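Speaker notes: Two grippers, one tumbler
Benedito Lins, Zilemmont meetup, Jun 19, 2018

Title slide

Say hello, thank the hosts, check the people at the back can hear. Then straight in. I want to talk about fingertips for twenty minutes and I'm very happy about it.

Who I am: I look after hand-held grippers for the Brunamby project. I break them, mend them, and keep the spreadsheet. Most of tonight comes out of the spreadsheet.

Slide 2: The question

We had one design of finger we liked and a drawer full of ideas for changing it. So which changes matter when a person is holding the tool and grabbing ordinary household things? Mugs, bottles, tumblers, socks. Pause here. Ask who has ever dropped a glass with a gripper. (Hands up, me included.)

Slide 3: How we compared them

Each trial is one grab, one lift, one put-down. We logged 1359 of them from November onwards, spread over 40 objects. Three fingertip pads, two finger lengths, same handle throughout. Whoever was holding the tool swapped over after every set so that one person's good wrist didn't win it for one pad.

Mention that the first batch at Rarkodville had to be thrown away. I'd fitted one pad upside down. Tell the story quickly, don't dwell!

Slide 4: Pads

Smooth silicone: lovely on cardboard, hopeless on anything glossy.
Foam: grips nearly everything for a week and then goes flat and shiny. I really wanted this one to win.
Ridged rubber: a bit dull to look at, and my favourite by a mile. It scored 91 per cent on the drinks set, with the short fingers. Say clearly that this is our drinks set and our people, and I'd love somebody else to try it on theirs.

Pass the three pads round now. Get them back before the break.

Slide 5: Finger length

Longer fingers reach into a cupboard better, but they flex, and you feel it in the wrist as a sort of rubbery delay. Short ones feel crisp. If there's an engineer in the front row they will ask about stiffness at the pivots. Answer: we tightened every pivot screw before each set, and yes, they do work loose, and yes, I'd like a better screw.

Slide 6: The Bittencourt linkage

This is the bit I'm most excited about, so slow down. The Bittencourt linkage keeps the pads closer to parallel as they shut. With the older one the tips met first and a round bottle would squirt out forwards like a bar of soap. Do the thing with the bar of soap if I remembered to bring it.

What changed in use: people stopped fussing over the angle of approach. They just went in. New starters got the hang of it much sooner, and that pleased me more than any of the scores.

Slide 7: Drinks set at home

Leave both pictures up and let people look before talking. Points to make:
- Tumblers and bottles are a proper test. They taper, they roll, and they hide each other.
- A patterned cloth is hard going for the cameras, so please test on one. Plain grey desks flatter everybody.
- Look at the gap between the fingers. That open view is what the person and the camera both work from.
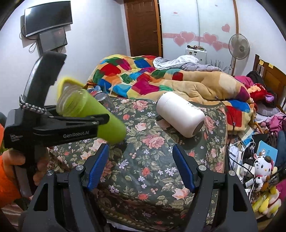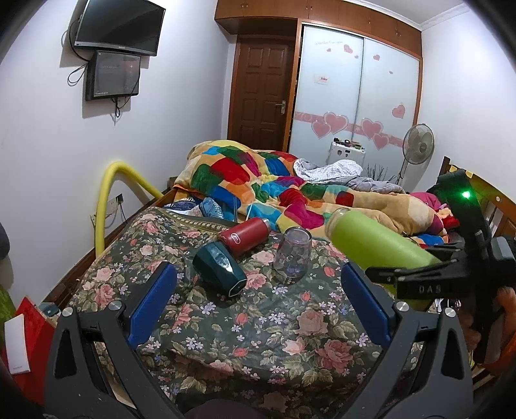
Blue pads on the near gripper in both, and a lime-green drinks vessel at the second gripper.

Slide 8: What I'd do differently

Weigh the objects first. We guessed, and then spent a miserable afternoon weighing all of them afterwards.
Write down who was holding what. Left-handers had a different time of it and I can't prove it from my own notes.
Use see-through things earlier. Clear cups are where the cameras struggle, and we left them until last.

Slide 9: Next

Worn pads. I want to take one pair of ridged pads through 1000 grabs without cleaning them and see where they start to slip. If anyone here has a rig that can do it while I'm asleep, please find me at the break, I'll bring biscuits.

Also a softer spring in the trigger. My forefinger is asking for it.

Questions

Likely ones: price of the pads (cheap, ask me for the cutting template), whether we tried suction (no, I would like to), whether the older linkage is worth upgrading (for round things, yes, go for it).

Collect the pads!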